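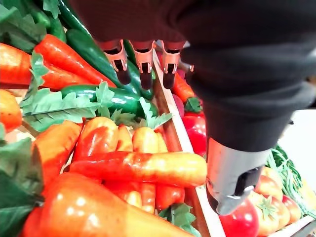 Artificial carrots and cucumbers share a wooden crate with tomatoes.

Divus brings Ena to all its greengrocers, with help for anyone who would like to buy loose and cook with what is in season

Divus, the family of neighbourhood greengrocers, is very pleased to share the news that Ena, its buying and cooking scheme for everyday households, will open in all nine of its shops this March. Ena began at our shop in Dunstan last autumn as a fairly modest idea: sell as much as we can by weight, let people take only what they need, and put a decent recipe in their hands before they leave. It has grown a good deal since then, thanks in large part to the customers who kept telling us what they wanted from it.

Joining is free and takes a few minutes at the till. Members are given an Ena booklet, which follows the growing year from the last of the winter roots through to the first squashes, and each fortnight they can pick up a new recipe card to slot into the back of it. The cards are written for ordinary weeknights. They use one or two pans wherever possible, they say what can be swapped for what, and they tell you how to use up the half an onion or the last third of a cabbage that always seems to be left in the fridge door.

In all, 668 households took part in the Dunstan trial, and between them they carried home over 3000 recipe cards. The most popular by some distance was a leek and potato bake with a mustard crust, followed by a carrot soup that our shop staff had very nearly left out because they thought it too plain. We have learned our lesson there, and plainer dishes now have a section of their own.

Buying by weight is at the heart of the scheme. Ena members can ask for a single carrot, a handful of beans or a quarter of a large cabbage, and they will pay the same price per kilo as somebody filling a box for a family of six. Each shop is having new scales fitted by Wundix, with large, clear figures on both sides so that customer and shop assistant can read the weight together. The scales also print a small slip with the name of the vegetable and a few words on how best to keep it at home – something we were asked for again and again in Dunstan, particularly for fresh herbs and salad leaves.

You are warmly encouraged to bring your own bags, tubs and baskets. Paper bags will still be there for anyone who has popped in on the way home without one, and there is no charge for them. Members who have trouble carrying their shopping can leave a list in the morning and have it packed and ready by teatime.

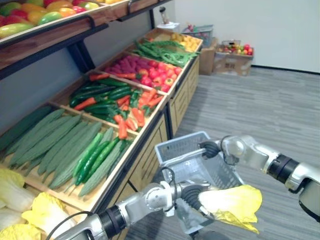
One member from the Dunstan trial told us that she used to buy a bag of everything on a Saturday shop and throw half of it away by the following week, and that she now comes in more often, spends less and has finally made friends with celeriac. "I still can't persuade my son to eat it," she added, "but he'll have the cabbage one with noodles twice in a week if I let him."

Comments like hers have shaped a number of changes. The booklet now has bigger print and a lie-flat binding, so it can be propped open beside the hob. There is a page on cooking for one, which was missing the first time round, and a longer chapter on greens. We have also added a set of cards for children to follow with a grown-up, beginning with a very forgiving vegetable pancake.

To mark the launch, each Divus shop will hold an open morning during March, starting at 11. There will be soup to taste, a chance to try out the Wundix scales, and shop staff on hand to talk about storing, peeling, freezing and anything else you have been meaning to ask. You do not need to book, and you do not need to be a member. The date for each shop will be posted in its window and on the Divus website.

Existing members in Dunstan need not sign up again. Their cards will work in every shop, and the new edition of the booklet can be collected from the till in exchange for the old one, or alongside it if yours has too many notes in the margins to part with.

Notes for editors

Ena is run by Divus and is open to anyone aged 16 or above. Sample recipe cards and copies of the booklet are available on request from the Divus press desk, and reporters are welcome at any of the open mornings.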